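住まいと設備の掲示板 > 水まわり > トイレ
便器を2台入れ替えます。タンク付きか一体型か、紙巻器の位置も

投稿者:okabe_shota
2023年2月4日

はじめまして。Shota Okabeといいます。
母のやっている下宿「Minami」のトイレを直すことになりました。1階と2階に1か所ずつ、便器は2台とも入れ替えです。下宿人は4人で、母は1階のほうを使います。

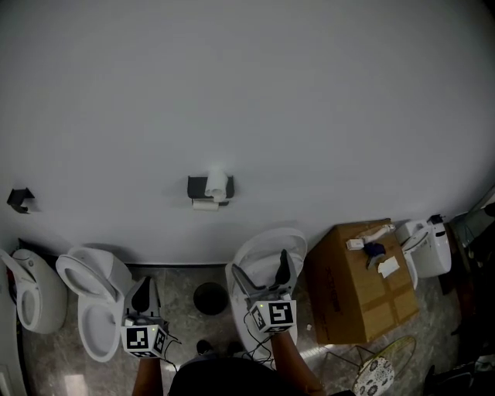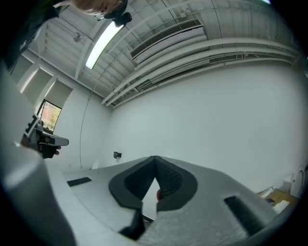 迷っているのは、普通のタンク付きにするか、操作部が本体に付いた一体型にするかです。工務店の見積もりではタンク付きがBason、一体型がAndixになっていて、差額は思ったより小さいです。母は「ボタンが多いのは嫌」と言い、妹は「どうせ替えるなら新しい形にしろ」と言っています。1枚目の右のほう、段ボール箱の隣にあるのが、上に黒い操作パネルの付いたタイプです。こういう形だと、ふたの根元と操作部のまわりの拭き掃除はどうなんでしょうか。掃除は主に母がやります。

もう一つ、紙巻器の位置です。今は右の壁に付いていますが、右側に手すりを付けたいので、工務店からは左の壁か、便器の後ろの壁と言われています。1枚目の紙巻器は便器のふたが立つのと同じ側の壁です。座ると背中側になるので、うちでやるなら左の壁かなと思っています。ただ左は引き戸の戸袋で、ビスが効くかどうかわかりません。

床は今の小さいタイルをはがして張り替えます。それも含めて意見をください。

----------
返信1 投稿者:sekomaru

背面の紙巻器はやめたほうがいいです。体をひねらないと取れません。お母さんが使うならなおさらです。
ふたを立てたときに紙と干渉しないかという話も出てきます。写真くらい高い位置ならふたには当たりませんが、その高さだと座って後ろ手で取るのはきついです。
戸袋にビスは打たないでください。戸に当たります。

----------
返信2 投稿者:kiyose_no_neko

うちはAndixではないけど一体型で7年目です。
拭き掃除は楽なところと面倒なところがあります。
・タンクの横と裏を拭かなくていいので、奥に手を入れる回数は減った
・操作部の境目にほこりがたまる。綿棒を使う
・ふたは外せる。外せない機種もあるらしいので確認したほうがいい
ボタンは壁リモコンの機種を選べば、本体側はほとんど触らないですよ。お母さんの「ボタンが多い」はリモコンのほうを見て決めたほうがいいと思います。

----------
返信3 投稿者:tanku_ha

私はタンク付きを推します。
下宿で人数がいるなら、壊れたときのことを先に考えたほうがいいです。タンク付きは便座だけ壊れたら便座だけ替えればいい。一体型は機能部が壊れると部品待ちになることがあります。その間2階の人はどこで用を足すのか。1階に下りてくるとなると、朝は4人とお母さんで1台です。
見た目は一体型のほうがすっきりしますが、そこに払うお金ではないと思います。

----------
返信4 投稿者:kiyose_no_neko

>>返信3
部品待ちになるかどうかは機種と販売店しだいでは? うちは一度便座の開閉がおかしくなって、翌々日に直りました。
それに温水便座を後付けするなら、その便座だって電気で動くので壊れるときは壊れます。

----------
返信5 投稿者:tanku_ha

>>返信4
後付け便座が壊れても水は流せます。そこが違うと言っています。停電のときも同じです。

----------
返信6 投稿者:sekomaru

停電時は一体型でもたいてい手動で流せます。レバーが側面の中に入っていたり、バケツで流す方式だったり、機種によって違います。説明書に載っているので、買う前にメーカーのサイトで見られます。
ただ、下宿人がそれを知っているかというと別で、結局誰かが呼ばれることになります。うちの現場でもそういう電話はあります。

----------
返信7 投稿者:okabe_shota

たくさんありがとうございます。
戸袋の件、危ないところでした。工務店にも聞いたら、左は出入り口側の柱にだけ留められるそうです。便器の先端より少し前になります。
停電のことは考えていませんでした。母に説明書を読ませるのは無理なので、やるなら流し方を紙に書いて壁に貼ることになりそうです。

----------
返信8 投稿者:aoi_arai

荒井です。以前学生寮の清掃をしていました。
便器の種類より、ふたを開けたときに裏側と根元に手が入るかどうかを見てください。1枚目のように、ふたが壁に沿って立つくらいまで開くと裏は拭きやすいです。途中で止まって手を離すと戻ってくるふたがあって、あれは片手で押さえながら拭くので時間がかかります。
もう一つは便器の後ろと壁のすき間です。すき間が広ければ雑巾が入り、まったくなければ汚れも入りません。指1本分くらいのすき間が一番困りました。ここは排水の位置で決まってしまうことがあるので、既存の配管に合わせる部品を使うのかどうか、工務店に聞いておくといいです。

床は、模様のあるタイルだと髪の毛が見つけにくいです。グレーの大理石柄はきれいなんですが、筋の入り方によっては髪の毛と見分けがつきません。掃除する側としては無地の明るいグレーが好きでした。

----------
返信9 投稿者:yukazai_man

>>返信8
反対です。無地の明るい床は黄ばみと水あかが目立ちます。柄があるほうが長くきれいに見えます。下宿ならなおさら柄物です。
それとタイルにするなら目地の本数です。大判にして目地を減らす。予算が許せば目地材は汚れにくいものを指定する。今が小さいタイルなら、掃除の手間の半分は目地だと思います。

----------
返信10 投稿者:aoi_arai

目地を減らすのは賛成です。
柄については、目立たないのと汚れていないのは別なので、私は見えるほうがいいです。お母さまの好みで決めてもらうのがいいと思います。

----------
返信11 投稿者:mizuno_toshi

横からすみません。床の排水口はどうしますか。
1枚目には真ん中の便器のすぐ脇に丸い排水口がありますが、家のトイレで水を流して洗わないのなら、ふさぐという選択もあります。うちは残したら、使わないので中の水が蒸発して、夏に臭いが上がってきました。9月に気がついて、それからは月に一度コップで水を足しています。
小さいタイルの床ということは、今は水洗いしているんでしょうか。

----------
返信12 投稿者:okabe_shota

>>返信11
排水口はあります。1階だけです。母は毎週ホースで水をまいて、デッキブラシでこすっています。2階はクッションフロアで拭き掃除です。書き忘れていました。張り替えるタイルというのは1階の話です。
臭いが気になったことはないので、水をまいているおかげかもしれません。

----------
返信13 投稿者:sekomaru

水をまくなら話が変わります。
電気の付いた便座や一体型に、ホースで水をかけてはだめです。コンセントの位置もあります。掃除の仕方を拭き掃除に変えるか、1階は電気なしの便座にするか、先に決めてください。
お母さんがデッキブラシをやめる気があるかどうか、ですね。

----------
返信14 投稿者:tanku_ha

だから1階はタンク付きで普通便座でいいと思います。

----------
返信15 投稿者:kiyose_no_neko

高齢の方が使うほうに暖房便座がないのは反対です。冬の朝は本当に冷たいです。
床を拭き掃除に変えてもらう方向で話したほうがいいのでは。張り替えるなら、いい機会だと思います。

----------
返信16 投稿者:okabe_shota

母に聞きました。水をまくのはやめてもいいそうです。腰がつらいのでモップのほうがいいと前から思っていた、と言われました。
それで今のところ次のように考えています。

1階:タンク付き+温水便座(Bason)。紙巻器は左の柱。手すりは右の壁。排水口はふさぐ
2階:一体型(Andix)。紙巻器は今の右の壁のまま
床:1階は大判タイル、柄は母が見本で選ぶ。2階はクッションフロアの張り替え

2台とも同じにすれば安くなるかと思いましたが、工務店に聞いたら値引きは変わりませんでした。

----------
返信17 投稿者:sekomaru

それでいいと思います。
手すりの下地は壁を開けたときに必ず入れてもらってください。L字にするなら縦と横の両方に必要です。写真も撮っておくと、後で棚を付けるときに下地の場所がわかります。

----------
返信18 投稿者:mizuno_toshi

予備の紙を置く場所も決めておいたほうがいいですよ。うちは決めないまま工事が終わって、しばらく床に箱を置いていました。そうすると箱の上に雑巾だのチラシだのが載ります。1枚目の段ボール箱も布や紙が載っていますが、うちもあんな感じでした。モップをかけるたびに箱をどかすので、今は頭の上に棚を付けてあります。

----------
返信19 投稿者:yukazai_man

頭の上の棚はお母さんには高くないですか。1階は便器の横に細い収納を置くほうが。Sornhamの幅の狭いやつを使っていますが、脚付きなので下も拭けます。

----------
返信20 投稿者:mizuno_toshi

脚の間にほこりが入りませんか。

----------
返信21 投稿者:yukazai_man

入ります。モップは届きます。

----------
返信22 投稿者:okabe_shota

収納は壁に浅い棚を埋め込む案が工務店から出ています。手すりの下地とぶつからないか確認してもらっているところです。
タイルの見本は来週届きます。母は今のところ柄のあるほうを見たいと言っています。荒井さん、すみません。

----------
返信23 投稿者:aoi_arai

いえいえ。見本は床に置いて、立ったまま見てもらってください。手に持って見るのとはだいぶ違います。髪の毛も1本置いてみるといいです。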